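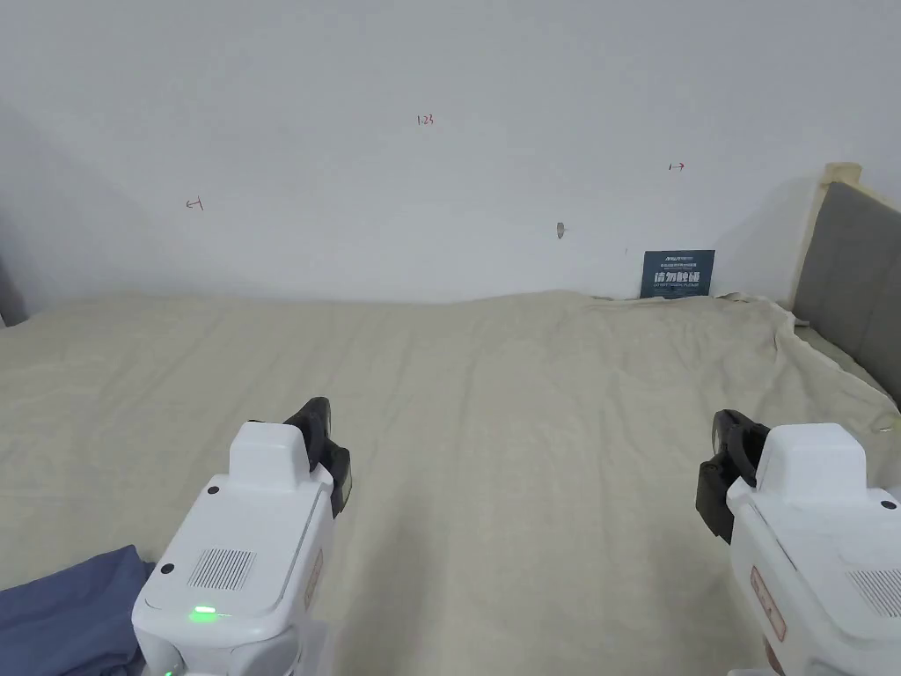
Photo: Abena Dogbe / Histside

Pradari bed folding set

README

Pradari is a set of demonstrations of cloth folding on a bed, recorded with a pair of hand-held grippers. The person doing the task works both grippers, and the view is taken from head height. Histside collected it in January for training two-handed policies.

Contents

800 episodes in 40 folders. Each folder covers one session and one bed. Episodes are stored in the Bonsu layout, so the Clerar loader reads them without changes.

Task

Each episode starts with a garment on the sheet and both jaws open. It ends when the garment is folded and both grippers have let go. Sheets were not smoothed between episodes.
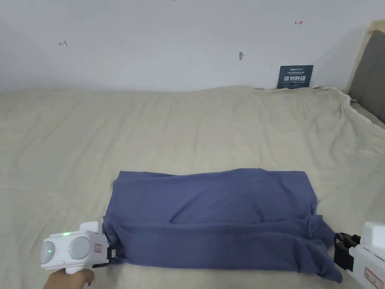 Fig. 2. Blue garment held at both ends.

Known problems

In 2 folders the left gripper's jaw width was logged late. These are listed in issues.txt and are left out of the default split.

Marks on the wall and a sign in Chinese ("请勿触碰", please do not touch) show in some sessions. Mask them if your model picks up on fixed background.

Splits

Folders are split whole. 10 are kept for testing, and the rest are for training.

Contact

Abena Dogbe looks after the set. Please give the folder and episode number when reporting a fault.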